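Unit 6 handout: Looking after the Plotness cell

By now you have all driven the cell and most of you have enjoyed it. Unit 6 covers the part with the zip ties. The Plotness cell runs for two sessions a day, and almost everything that goes wrong with it goes wrong within a hand's width of the gripper.

Before you touch anything

Press the stop, hang your tag on it, and check that the tag is yours. The log from November has an entry reading "tagged out, I think." Please write better entries than that one.

Finger covers

The pads wear soft dark covers, which grip nicely and collect lint like a good winter coat. Brush them toward the fingertips with the dry brush. Small creases and a bit of puckering over the pad are fine. A fold that crosses the slit between the fingers is a fault, and the gripper will report it to you as a part that it has been holding faithfully all morning. Refit the cover and run the Grorkeo zero routine again. The closed reading should come back at 64. If you get 165, you have left the brush in.

Cables

Purple cables near the gripper need slack. White wires along the arm need none. People remember this rule perfectly until they have a zip tie in their hand.

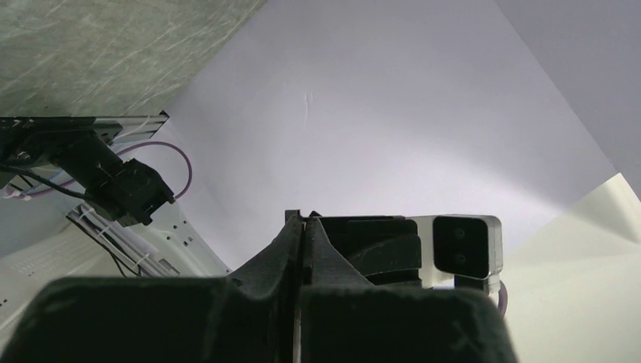
Fig. 6.2. Gripper from the wrist camera. Note the curve in the purple cables and the tied white bundle on the panel at left.

Turn the wrist slowly by hand through its full travel and watch each loop. It should open and close without rubbing on the bracket or getting under a finger. If a loop pulls straight at either end, cut the nearest tie and start over. Keep ties clear of the ventilation slots as well; the arm was given those on purpose.

Sensor module

Wipe the black front with a clean lens cloth. Your sleeve is not a lens cloth. Get both of the small round lenses, then look for smears from the side with a flashlight.

Putting it back to work

Clear your tag, run at crawl speed, and listen. A tick once per turn is usually a tie end touching something. Trim it flush. Log the cycle count: covers are replaced every 2,000 cycles, including when they still look good and you are in a hurry.

For next time, bring your log page and read the Cakance notes on joint limits.

Related handouts
Unit 4: Teaching points without tears
Unit 5: Grorkeo zero routine, step by step
Unit 7: Joint limits (Cakance notes)
Blank log page

Siriwardena Technical Workshop | Contact the teaching office | Back to top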